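Does Pondton Need Another Bus Shelter?

Our group surveyed 59 passengers at the Fadau Road stop in November. Most wanted a shelter. One wanted the bus.

The 1555 was late on 11 afternoons, which gave us plenty of time for interviews and a good deal of rain on the forms. Blue ink runs. We now know this.
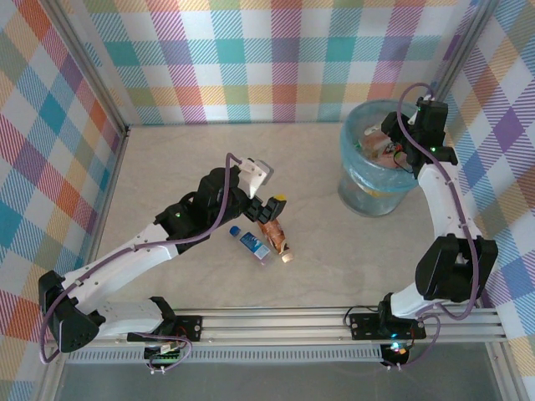
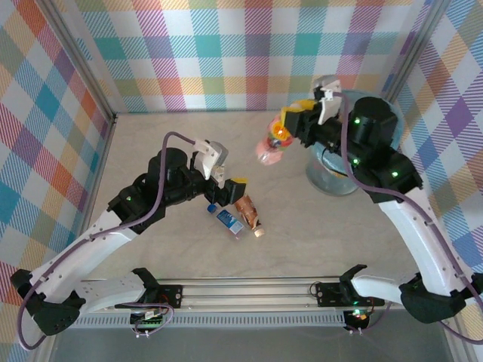
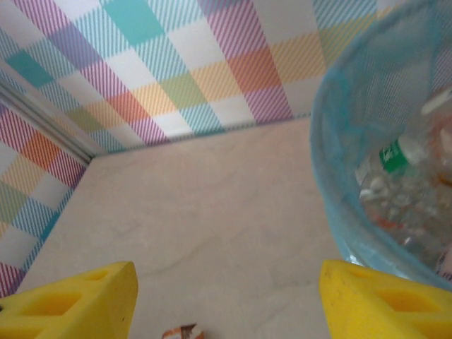 Costs were harder. The council's leaflet says 800 pounds for a bench and is silent on roofs. We left the roof column blank and lost two marks for it in the draft.

Next term's group should bring pencils.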